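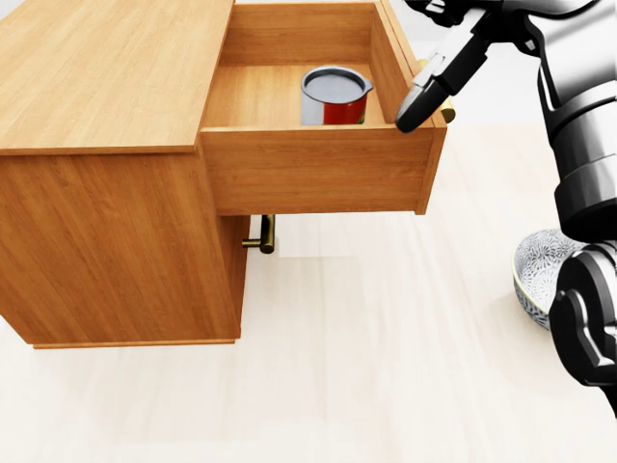

Parallel jaw at the top right edge of the drawer, red cup in the drawer.

Notebook, sim bench, April 2019
Drawer task, parallel jaw vs. two-hand setup

Purpose: decide which end effector goes into the Vevine cabinet task before the physics settings get frozen. Same cabinet asset for both, wood body, brass bar pulls, top drawer on a slide joint. Both models run under the Drulolico controller, position mode, gravity compensation on. Lecomte kitchen pack for the dishes.

Settings common to both:
Physics step left at the project default. Drawer joint damping 5, no detent. Contact friction on the handle same as on the fingertips. Drawer travel limit hard, no spring. 30 trials per end effector, start pose jittered, cabinet yaw fixed.

Parallel jaw
Opened the drawer in 21 of 30. Of the nine failures, five were the finger pad catching the top edge of the drawer side before it reached the bar. The planner comes in from above and to the right and there is not much room between the pad and the wood. Moving the pre-grasp point outward along the bar axis should help. Not tried yet.

The other four were slips. The jaws close on the bar, the drawer starts, then the bar rolls out between the pads. The pads are curved and the bar is round, so the contact patch is tiny. Raising the grip force cap moved the slip later in the stroke and did not remove it. Flat pads would be a fairer test.

Second issue, the lower arm. With the drawer at full travel the big joint housing comes close to the floor objects on the right. The patterned bowl is on that side. No contact logged, but the clearance check fired twice. Either move the bowl or bias the elbow up in the null space. I prefer the second, because other scenes will have things there too.

Cup in drawer: the red cup with the spout stays upright at the slow pull speed. At the fast one it slides on the drawer floor and meets the back wall. Mass on the cup asset looks too low, check against the Lecomte sheet.

Two-hand setup
Switched to the humanoid model from the Fustmont branch. Cabinet on the table this time, camera at the head. Finger joints are coupled in pairs, so commanding a hook grasp on the bar takes one number per finger and the rest follows.

Opened the drawer in 14 of 30. Lower than the jaw, but the failures are all of one kind: the fingers land on the drawer front beside the handle and push. No slips once the fingers were behind the bar. So the grasp is good and the approach is bad, and the approach is open loop right now.
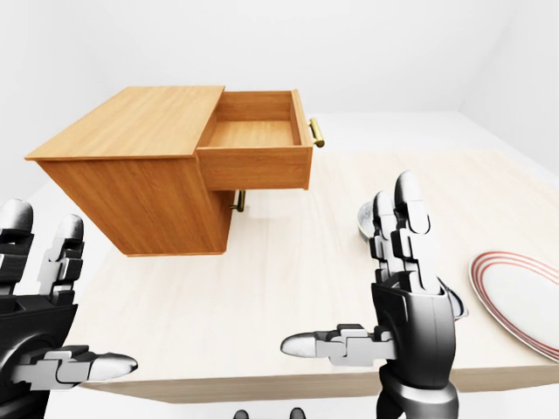
Head view, both hands up, top drawer open and empty.

Head camera problem. With the right hand upright in front of the table, the fingers hide most of the bowl behind them, and the pose estimate for it drops out. The plate with the red rings at the right edge is only partly in view, which the detector handles badly. The left hand is less of a problem in this pose, low and to the side of the view. Options are a wider lens on the head or a wrist camera on the right. A wrist camera costs one more render per step and the frame rate is already poor with the glossy hand materials on. Try matte materials first and measure.

Thumbs: in the raised pose both thumbs stick out toward the middle. Tuck them before reach, otherwise the collision margin between the two hands has to be set larger than I want.

To do
Flat pads on the jaw, repeat the slip cases only.
Pre-grasp offset along the bar.
Elbow bias.
Closed-loop approach for the hand, using the bar pose from the simulator to start with.
Lower pull has not been tested with either one. It is mounted vertically and sits under the open drawer, so run it with the top drawer shut first.
Cup mass.

Leaving the jaw as default in the config until the closed-loop numbers are in. Seeds and logs are in the Vevine folder under drawer_compare.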